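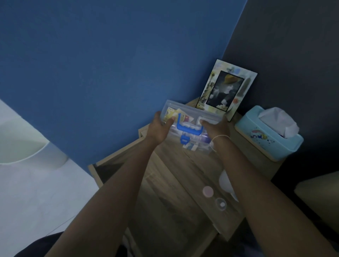 Kanholm finished tracking their second album in September and have handed the mixes to Kobina Nutsugah for mastering. The record is called Butemgate. It has two sides and two long tracks, one per side, and runs at a slower tempo than the debut.

Drums were recorded to eight-track tape at Villanueva with four microphones: kick, snare and a spaced pair overhead. Guitars are tuned to B standard and were played through a single cabinet, then doubled. There is no click track. Tempo drifts upward through the first side and was left that way. Bass was recorded direct and sits lower in the mix than before, so the organ drone on side two now carries most of the low mids.

Nutsugah is preparing separate masters for vinyl and digital. The vinyl cut has the low end summed to mono and less limiting. Side one is 18 minutes long, which leaves room for a fairly loud cut. Test pressings have not been approved yet.

Prerkero will release the album on LP and cassette. Orders placed through the mailing list ship first. The catalog number is PRK 3466.

You are receiving this newsletter because you signed up on our site. Unsubscribe | Update your preferences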